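Part-time Coffee Counter Assistant – Lundden Community Library

Posted 16 Jan 2019

Lundden Community Library is hiring a part-time assistant for the coffee counter on the ground floor. The counter opened in August and serves library visitors, the two reading groups and the evening language classes.

You will take orders, make coffee and tea, handle cash and card payments, and keep the seating area clean. You will also place the weekly order with our supplier, Cuadros, and put deliveries away. Shifts are mostly mornings, with one evening a week. Expect to be on your feet for most of a shift. 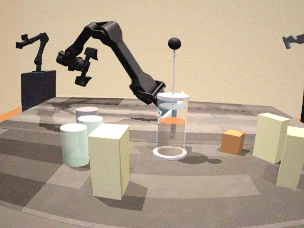 Glass French press on a table.

We are looking for someone who is on time, polite and comfortable working alone. Cafe experience is useful but not required – we will train you. You must be able to lift a full delivery crate and have a food handler card, or be willing to get one in your first month.

The job is 37 hours every 2 weeks. Pay is $676 per pay period before taxes. Staff get free drinks on shift and free parking behind the building.

To apply, send a resume and a short note about the hours you can work to Katherine Mamani, or leave them at the front desk. References will be checked before an offer is made.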